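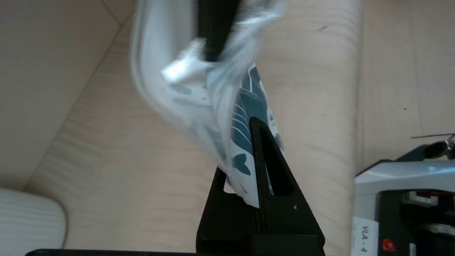 **Why does my gripper report "object held" after the bag has slipped out?**

The controller decides "held" from motor current alone, and a finger jammed against its own stop or against the other finger draws the same current as a finger squeezing a bag. You need a position check along with the current check.

---

**Posted by tallow_29**

Two-arm bench setup, plastic finger jaws, picking small film packets and handing them from one arm to the other. The grippers are Rarnero, the control box is a Ukov. It ran fine for most of July. Then on Thursday the first arm lost a packet partway through the move, carried on as if it still had it, and the second arm came in and closed on the first arm's fingertips. No injury, but one finger is bent and the second arm went into a torque fault and stayed there until I power cycled it.

The log says "held" the whole way. Grip force is set to 2000 in the config (the units are whatever Ukov uses, the manual doesn't say). I tried 3000 afterward with an old finger fitted and it dropped packets just as often. I can post the config if that helps. I would like to know what to change before I run both arms together again.

---

**Dong-geon Wi**

Put the force back to 2000. Film packets slide when you squeeze them harder, especially if the jaw is tapered, and the higher setting will bend the next finger sooner.

Then do this in order:

1. Run one arm only, with the other one parked and its drive off.
2. Close the gripper on nothing and write down the final position value.
3. Close it on a packet and write that down too. Repeat with a few packets, including badly crumpled ones.
4. Set your "held" condition to need both the current threshold and a position that is more open than the empty value.
5. Check that condition all through the move. A lot of programs read it once, right after closing, and never look again. Yours may be one of them.

If the empty and full positions are too close to tell apart, which can happen with thin film, grab the packet where the contents are. If you can't do that, add a small optical sensor at the handover point and don't let the second arm start its approach until the sensor sees something.

Separately, the handover should have a keep-out distance between the two sets of fingers. The arms shouldn't be able to touch even when the packet is missing. I set mine in the motion planner and also as a hard limit in the controller, because the planner setting gets lost when somebody loads an older program.

Replace the bent finger before you measure anything. The numbers from a bent one are no good.

---

**mpressley**

had the same thing with a Liyanage gripper, wiped the fingers with alcohol and it went away. also check the screws

---

**Clornance_user**

Agree with the position check. I would add that a torque fault needing a power cycle is worth a look by itself. On mine the fault could be cleared from the pendant once the arm was moved off the obstruction by hand, brakes released. If yours can't be cleared that way, the stop category may be set wrong.

Test your emergency stop too, on both arms. On a shared bench one button should stop both. Mine came wired so each button stopped only its own arm, and I found that out during a collision a lot like the one you had. Keep your hands out of the handover area until you've tested it, even at slow speed.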